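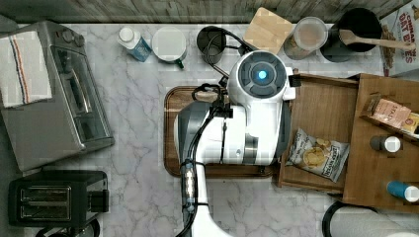 A remark entered against the July page asks whether the toaster oven needs to remain at the left end of the worktop, given that its door opens towards the board, and suggests that the oven and the two-slot toaster change places with the drawer unit. The remark also asks that the notebook state plainly where each item is to be returned at the end of a session, as colleagues have been working from memory.

Both points are accepted in part. The present entry covers them.

August, Vekiddale kitchen workshop
Worktop layout, drawer unit and board care (Kallura fit-out)
Entry opened 9.20 am

1. Position of the oven

The oven remains on the left. The exchange was considered and a paper plan was drawn for it. With the oven at the other end, the paper towel roll would have to stand beside it or be moved to the wall, and neither arrangement is acceptable under the workshop rules on hot appliances. The drawer unit would also lose its place behind the board, where it is most often wanted.

The difficulty with the door is nevertheless a real one. The handle runs the length of the door and the door needs its full travel before a rack can be drawn out. The oven is therefore to be set at a slight angle and the board kept clear of the door. A gap of 200 mm between the open door and the nearest edge of the board is to be treated as the minimum. It should be measured with the steel rule kept at the sink, with the door down.

The striped towel may be left on top of the oven between sessions. It is to be taken off and hung on the rail before the oven is switched on. The same applies to anything else placed on that surface. The July page records a plastic lid that softened there, and the matter does not need to be repeated.

The two-slot toaster stays in front of the oven. Its crumb tray should be emptied at the end of each session in which it is used. It was last emptied at the start of this month by the present writer, and there was a good deal in it.

2. The back row

The containers on the left half of the worktop have drifted forward over the summer. This has reduced the working depth in front of them and has led to mugs being placed wherever there was room. The row is to be kept against the splashback. The teal canister with the bamboo lid and the glass jar stand next to each other; their order is not important. The utensil crock goes to the right of them and the cereal box behind or beside the crock, upright, with its flap closed.

Mugs and cups are the more troublesome items. They are in constant use and cannot sensibly be given a fixed place on the worktop. It is proposed that cups be returned to the top of the drawer unit when they are clean, and that those awaiting washing be carried to the sink and not left in the row. The green-handled mug is enamel ware or similar and should not go in the microwave on the other side of the room.

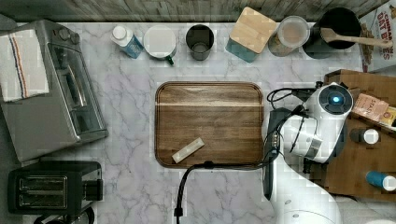 The small bottle with the blue label is to stand upright when it is returned. It is light and is easily knocked when the canister is lifted out, and there has been some discussion of moving it to the wall cupboard altogether. For the present it remains in the row, at the left end, and colleagues are asked to lift the canister forwards before lifting it up. If the bottle is found on its side, the cap should be checked before it is set back.

The canister lid presses in and is a close fit in damp weather. It should be raised by the edge with both hands. The seal was replaced in June with one from the spares box and a second spare is held in the same place, in the envelope marked Ziltosard with the other small parts from that project.

The jar has been washed and refilled since the last entry. Contents should be written on a paper slip and the slip kept with the jar. The earlier practice of writing on the lid has been discontinued, as the marks could not be removed from it.

3. The board

The board was inspected at the beginning of the month. The dark wood is sound. The lighter strip that crosses it had become dry along one side and felt slightly raised to the finger, although no gap could be found at the joint with a feeler gauge. The underside was in better order than the top. A faint ring near one corner was judged to be from a cup and was left alone.

Treatment was carried out with Prasertsri board oil, from the tin in the lower cupboard:

Surface rubbed down by hand along the grain, fine paper only, and wiped with a barely damp cloth.
Left on edge overnight.
20 ml of oil applied to the top and rim with a folded cotton cloth.
Left for 60 minutes, then wiped back until the cloth came away nearly clean.
Repeated on the following mornings to make 3 coats in all.
Underside given whatever remained on the cloth.

The first coat went into the lighter strip very quickly and left it dull by the afternoon. The second was slower. After the last coat the two woods had much the same sheen, and the raised edge could no longer be felt. It is not claimed that the oil has closed the joint. It may be that the wood has simply taken up a little and come level, and the joint should be looked at again in October, when the heating is on.

The corners of the rim hold oil and need a second wipe with a cloth wrapped over the end of a spoon handle. This was missed on the first coat and a tacky patch had to be rubbed out with the fine paper.

Used cloths were laid flat outdoors to dry before disposal. They must not be put in the bin folded.

The board is not to be left standing in water and is not to be used as a stand for anything taken from the oven. A trivet is provided. Boards in the Kallura kitchens are expected to last, and the stores record shows that the previous one was withdrawn on account of a scorch mark and nothing else.

4. The drawer unit

The unit has been returned to its place behind the board after adjustment to the runners. The drawer had been catching at the last part of its travel, more on the right than on the left. The runners were cleaned, the right-hand one was eased with a block and paper, and both were rubbed with candle wax. The drawer now comes forward with one hand.

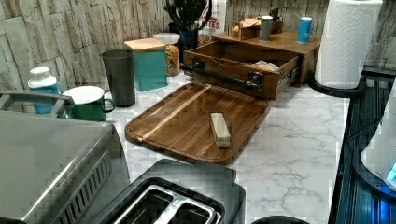
Drawer unit behind the board, drawer pulled forward.

The black pipe handle was tightened from inside. Its fixings had worked slightly slack, which gave the impression that the drawer itself was loose. They should be checked with a hand screwdriver only. The wood around them is not thick and a powered driver will strip it.

The drawer is meant for flat and light things. Over the past months it has received string, a tin opener, batteries and a quantity of receipts, all of which have been cleared. Packets may be kept at the right. Nothing is to be placed in it that stands higher than the sides, as this was the cause of the scoring found on the underside of the top.

The top of the unit takes the small wooden caddy and the cups. The caddy goes to the left. Cups should be set a little way in from the front. The blue cup was moved to the right-hand end when the unit was put back and that position has proved convenient, so it may stay there. If the unit is to be lifted for cleaning, the top must be cleared first and the drawer taken out completely; it was once carried with the drawer in place and the drawer came out on the stairs.

It remains undecided whether the unit should be fixed to the worktop. At present it is held by its own weight on felt pads. Fixing would require holes in a surface that is otherwise unmarked, and the opinion of the fit-out office has been requested. Until a reply is received, the drawer should be opened steadily, with the other hand resting on the top if the unit shows any tendency to come forward.

5. Paper towels

The roll stands to the right of the unit on its black holder. A new roll is to be fitted when the core becomes visible. Spare rolls have been moved from under the sink to the tall cupboard, following the leak recorded in May. The base of the holder should be wiped when the roll is changed, as water collects beneath it and has left a mark on the worktop that took some effort to remove.

6. Points raised before closing

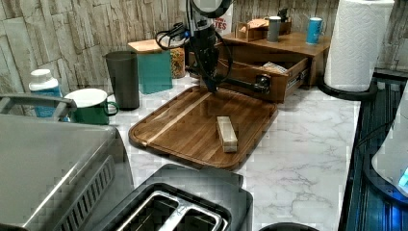
May the drawer be left open while someone is working at the board?
It may be left open for as long as things are being taken from it or put back. It should be pushed home before a knife is used, and always before the worktop is wiped down.

The worktop itself is to be wiped with warm water and a little washing-up liquid. The cream cleaner has been withdrawn from this room. It left a haze along the front edge in the spring, visible in low light, and although the haze has since been reduced it has not gone entirely. The splashback should be gone over with a soft brush first and a cloth afterwards.

Outstanding at the close of this entry:

Reply from the fit-out office on fixing the unit.
New felt pads, the present ones being worn at the back.
Joint on the lighter strip, to be inspected in October.
Trivet to be given a hook near the oven.
Tin of Prasertsri oil is less than half full and a replacement has been requested from stores.

A copy of sections 1 and 2 has been placed inside the door of the wall cupboard. Corrections should be written on the copy in pencil and will be carried into the notebook at the end of the month.

Entry closed 4.45 pm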